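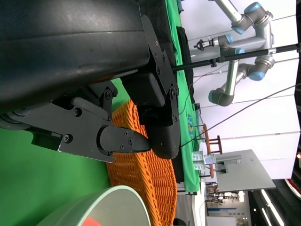
The Stimis gripper from close range, with a second arm bending in at the upper right, its gripper pointing towards the first.

Small firms that want a robot to handle soft or awkward things have not had much to choose from. The big suppliers sell cells for car parts and boxes. University labs build their own. Flunix, a company of 11 people, is trying to sell to the customers left in the middle, and its first product is a two-arm bench kit called Stimis.

The kit is rented by the month or bought outright. It comes with two arms, grippers, wrist cameras, a control box and a set of practice tasks. The tasks are household ones: folding a shirt, moving a cloth, putting things into a basket and taking them out again. Customers can use them as they stand or swap in their own goods.

"People ask why we don't demo with something more serious," says Smaranda Dobre, who runs the product side at Flunix. "But a T-shirt is hard. It never lies the same way twice. If you sell linen or you pack returns, it's your whole day."

Stimis learns by being shown. An operator guides the arms through a job, the system records the movement and what the cameras see, and after enough recordings it has a go by itself. Flunix suggests 137 recordings for a simple pick and place and 600 for a fold. That is a lot of repeating, and anyone thinking of renting should plan for it. A fold with two hands on it is tiring to record and most people want a break well before the hour is up.

Beaudoin, a uniform hire business, has had a kit since June. Diane Campbell looks after the packing room there and did most of the teaching herself.

"The first week I was dreadful at it," she says. "You think with your own hands and the gripper isn't a hand. It wants to come in from one side and pinch. Once I stopped fighting that it went better."

The fingers are the part she talks about most. They are black, bolted to flat metal plates, and they can be changed with a hex key. Campbell keeps two sets. One wears faster on heavy cotton, and the spare goes on while the pads are replaced. Flunix sends pads by post, and she would like them to come in the box to begin with.

Not every trial has gone so smoothly. Brock Pelletier tested Stimis for Potus, a gift packing company, and sent it back after 3 months. His goods changed too often. Each new line meant more teaching, and the season was over before the robot had caught up.

"I liked it," he says. "I'd look again if they got the number of recordings down. For us it was always one product behind."

Dobre accepts the point. An update due to reach customers on 1/11/22 lets a new task borrow from old ones, which should shorten the teaching when goods are alike. She won't say by how much until customers have tried it.

Setting up takes a day with a Flunix engineer present. Marlene Leclerc, who does most of the visits, asks for a steady table, even light and a clear space on both sides of each arm. She also asks customers to choose one table covering and stick with it, as a change of background can upset a task that was working well. Cables should be tied back before anything moves - she has seen a loose one caught by an elbow joint more than once.

Support is by phone and included in the rental. Buyers pay for it separately after the first year. Spare fingers, pads and a second control screen are extras, and the price list could be clearer about that.

For a firm with one steady job and somebody patient enough to teach it, Stimis is worth a trial. Those whose stock changes every few weeks should wait for the update and ask for a demonstration with their own goods on the table.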